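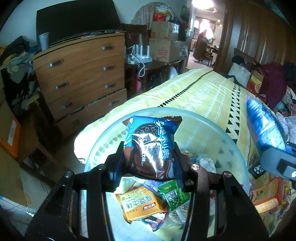
The Long Way Home With a Bag Full of Snacks

February 13, 2020

The best shop in Urside is on the ground floor of an old shoe warehouse, two doors down from the bus depot, and it sells almost nothing you could call a meal. It sells snacks. Sour plum candy, shrimp chips, chili peanuts, seaweed rolled into crunchy little cigars, cookies in flavors I had never thought to want (salted egg yolk! sweet corn!). I walked in last November to get out of the rain and came out an hour later with a full tote bag and wet socks, happier than I'd been in weeks.

The place is called Plaltora, and regulars will tell you to start at the back. The front shelves hold the big family-size bags, which are fine, but the back wall is all singles, the small sealed packets sold by weight. You take a scoop or just your hands, fill a paper sack, and set it on the scale. My first sack had 28 packets in it, and I could read the labels on maybe five.

That's the joy of it. At the supermarket I know what everything tastes like before I've touched it. With a sack of mystery packets you go by the color, or a drawing of a pepper, or a photo of a mushroom that might be a promise or might just be decoration. I've bitten into what I was sure was a fruit chew and gotten dried squid. I liked the squid! I went back for more of it.

Small packets have a practical side too, and it comes down to air. Chips go limp and nuts go stale because of what happens after the bag is opened, and a packet that holds two bites never gets the chance. In a damp coastal town like this one, where a box of crackers turns to felt by the second evening, it makes a real difference. My aunt in Gernard, farther up the river, keeps hers in a soup tureen by the front door, and every guest is expected to take one going in and one going out.

Sharing is the other half of it. A single packet is easy to offer. You can slide one across a desk, drop one in a coat pocket, hand one to the kid who is melting down in the seat behind you on the ferry. I have made friends with a whole row of commuters this way, and we now trade. There is a woman on the early boat with a seemingly endless supply of ginger candy, and I'd put her judgment up against any critic's.

If you want to go beyond Urside, take the train to Ibarra, where the covered market has a whole aisle of snack stalls between the fabric sellers and the fish. It's louder and more crowded than Plaltora, and the vendors are generous with samples if you look curious (I always look curious). Go before lunch. The stall at the far end roasts its own broad beans, and by early afternoon they're down to the salty dust at the bottom of the tray, which they will also sell you, and which is wonderful on rice.

A few habits I've picked up. Buy two of anything you can't identify, one for now and one to take back to the shop and point at when you want more. Keep the spicy things away from the mint things, as the smell travels farther than you'd think. Save the wrappers you like. Mine are in a scrapbook, with a word or two next to each: "yes," "yes but thirsty," "gave to brother."

And eat one on the walk home. The road from Plaltora to my place goes along the harbor wall, and I could take the bus, but the bus is much too quick for a good bag of chili peanuts.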